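Keltau kitchen project - where we are at the end of April

Hi all, you asked for one page and some plain talk, so I'll try to stick to that. (I went over last time. Sorry!)

The short version is that the kitchen corner at Keltau is up and running for everyday food, and the big cupboard still isn't. The grant paid for the table, the shelving, the small stuff and a year of groceries, and we've spent $2,948 of it so far. That includes the delivery charge from Filtberg, which they'd promised to waive and didn't. I've written to them twice and will try again on Friday.

We now have 209 items on the kitchen list, each with a sticker number and a home on a shelf. I know the plan said we'd be finished by now, but the pantry goods took forever. Bags and pouches get replaced every time somebody shops, so the sticker has to go on the shelf instead of the bag, and I only figured that out after doing the whole pasta section the wrong way. The hard things - bowls, jugs, cups, pans - were easy by comparison and I did most of them in one long afternoon with the radio on.

Still open:

The Falcão cupboard. It came with 11 hinges and needs 12, so one door is leaning against the wall in the hallway. The store says the missing hinge is on its way. I'd like to believe them.

The lights over the sink. The switch works, the left lamp flickers. I've asked for a quote and will send it over before I say yes to anything.

Fresh food. I'd budgeted for a weekly order from Pukham and it's more than we need. Carrots keep fine, apples keep fine, but we threw out a lot of lettuce in March and I felt bad about it. I'd like to cut the order to every other week and put what we save toward a second set of bowls, if that's okay with you. We're always short of bowls.

One change I made without asking, so tell me if you mind: I moved the table up to the wall. It used to stand in the middle of the room and you had to squeeze around it with your hands full, and now there's a clear path from the fridge to the sink. It's so much nicer to work in there!

For next month I want to get the cupboard closed up, finish the last shelf of cans and write out the cleaning schedule properly, which right now lives on the back of an envelope.

The table was the purchase you had the most doubts about, so a word on that. I went for the pale oak look over the white top you liked, mostly because white shows every crumb, and I'm really happy with it. There's room for a snack pouch and the pink measuring jug toward the back and you can still work at the front edge, where the carrot is in its white bowl. I'd buy the same one again, and if there's money left in the fall I may ask you for a second.
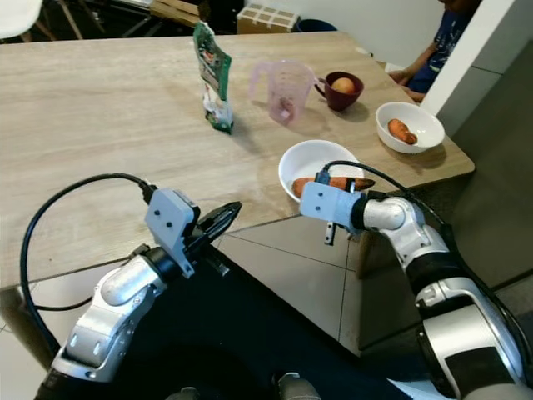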